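Pendinard office to clear out its paper files by end of April

The records office in Pendinard is moving its older paper files to the county storage building in Binarstead, and staff have started going through the cabinets. The office holds 2,031 files, most of them permits and property records. 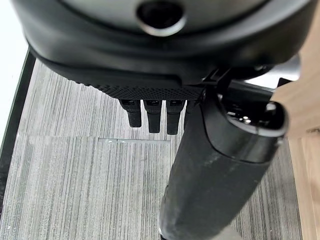 Inês Valente, the records manager, expects the job to be finished by the end of April. Files still in regular use will stay where they are.

Requests for older records will take longer during the move — up to two working days.

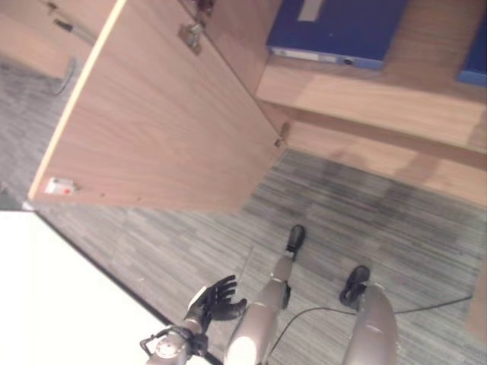
The permit files are being sorted first. Many go back to the years when the office kept everything in binders. Blue binders like the one lying on the shelf will be checked against the index before they go to Binarstead, and any with a missing or unreadable label will get a new one.

Almost 1,000 files have been checked so far, according to Henrique Vilela, who keeps the index.
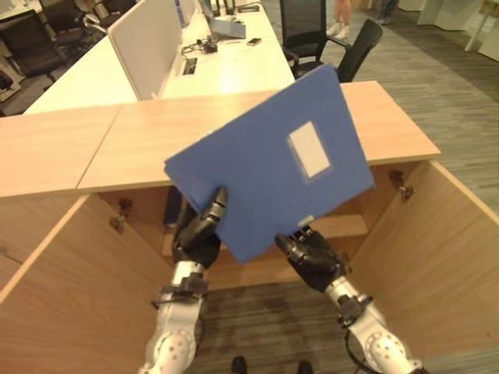
A blue document folder held above an open cabinet at the Pendinard office.

The cabinets will be kept. Correia, the moving firm hired for the job, will take the files in batches of 100.
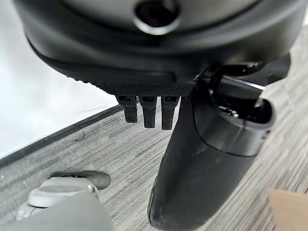 Requests during the move

The front desk is open from 9 a.m. to 3 p.m. Requests can be made in person or by phone.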